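Last updated: July

Re: [small-automation] Budgeting for a second bench - what did you forget?
Posted by Teresa Nic Giolla, 9.15 am

Hello all,

Sorry for the slow answer, I've been buried in quotes. Doherty wrote:

> We have one arm now and the boss wants to know what a two-arm
> kitchenware bench would cost for next year. I've put the arms and
> grippers in the spreadsheet and it looks suspiciously short. What
> else should be on it? And is it worth buying the objects from a
> proper supplier, or do we just raid the shops? We'd be handling
> bowls, tubs, pans, that sort of thing.

Suspiciously short is right! Mine was four lines long when I first took it upstairs and it came back with a very polite question mark next to the total. So, in no sensible order, my own list.

The table. Get the big one. We priced a smaller top from Hendent and I'm so glad we didn't go for it, as two arms eat far more room than you'd think from the drawings. You want each arm to have its own patch to work in and still leave a decent stretch between for the things that aren't being handled. The top plus the rail along the front came to 1,634 with delivery, and the delivery was a good chunk of that (ground floor only, so check your stairs).
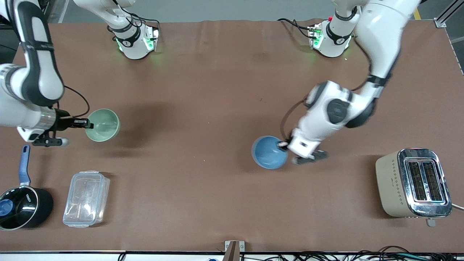 Then cables. I put down one line for "cables, misc" and I would now split it into at least power, data and something to keep the lot tidy. Distside will quote you for arm cables in the standard length and not mention that the longer set is extra unless you ask. Ask! Measure from the base, over the back of the table and down to wherever your cabinet is going to live, and then add slack, and then add a bit more. I also left out trunking completely and it's still on my wish list for next year.

Mounting. Our quote had the arms bolted along the far edge of the table, both on the same side, and that decided where everything else could go. If you'd like to walk round the back to get at the connectors you need floor space behind, and that's floor you will have to argue for with whoever does your room plan. I had to give up a cupboard.

Spares. Buy spare finger pads with the first order. I asked for them afterwards and got charged carriage twice, plus a small order fee, and I was cross for a week. I'd put down 15 per cent of the gripper cost for spares and leave it there every year whether you spend it or not.

On the objects - raid the shops, definitely. I did get a price from Grosero for a boxed set of test items and it was 2,412, and I laughed, and then I felt bad for laughing because I can see who it's for. If you need to compare your numbers with someone else's then you need the same things they've got, fair enough. We don't. We need stuff like people have in their kitchens, and I got the first lot for 90 including the bus fare.

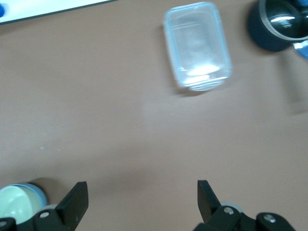 What I'd do differently with the shopping is think about the materials before going in. I went round grabbing whatever was cheap and came home with too much of one kind of thing. Have a plan: something see-through, something shiny, something dull, a few sizes of each. A clear food box like the one out in front of the fingers is well worth the money, with the table showing through its sides and bright reflections at the near end, and that's a very different job for a camera from a plain coloured bowl. Buy two of anything you like the look of, too. Shops change their ranges all the time and you can't get the same tub again six months later, and then your notes about it are no use to you.

Oh, and keep the receipts separate from the equipment ones. Our finance people wanted to know why there was a toaster on the capital budget. It's now under consumables, where it still looks odd but at least gets through.

A couple of things I haven't sorted, so I'd be glad to hear from anyone who has:

Wrist cameras - do you put them down as part of the arm or as a separate line with its own replacement date? I've got them in with the arm and I think that's a mistake, as I'd expect to replace them sooner.

Service contracts - Distside want a yearly sum per arm and I can't tell if it's good value. Does anyone pay for theirs? Does someone come out, or do you get a phone number?

Doherty, I can send you my spreadsheet if you don't mind the state of it. There's a tab called "hopes" that you should ignore.

All the best,
Teresa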